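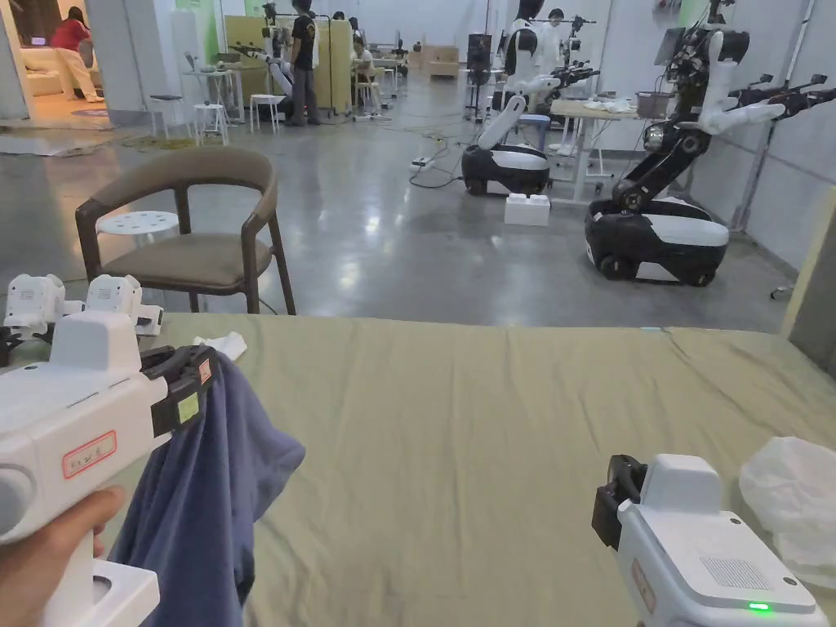

Hala Amrani
Apr 1, 2022

Laundry folding, the short version. I did 51 pieces this morning and people keep asking how I don't lose my mind.

Put a cloth over the table first. Mine is olive green and never gets ironed. Clothes slide on a bare top and every sleeve ends up crooked.

Work one garment at a time. Pick it up by one spot, let it hang, and give it a few seconds. Most of the twist drops out if you leave it alone.

Dark blue is the hardest color for me. Navy seams disappear under overhead lights, so I find the collar or waistband by feel and start there.

Lay it face down. Sides in, sleeves back, bottom up to the middle, then once more. If it comes out lumpy, shake it and start over. Patting it flat does nothing.

I timed myself in January. 30 pieces took me 51 minutes. Now I do the same pile in half that, mostly from not refolding things that were fine.

Small white stuff goes in its own pile before you begin. Socks and cloths get swallowed by the big pieces and you find them a week later inside a sweatshirt.

Keep a plastic bag at the end of the table for anything with a hole or a missing button. Mine goes to the mending counter at Bridby when it's full.

Someone asked about chairs. I stand for folding and sit down for socks.

Next up is fitted sheets. I have 15 of them waiting and will post how it goes.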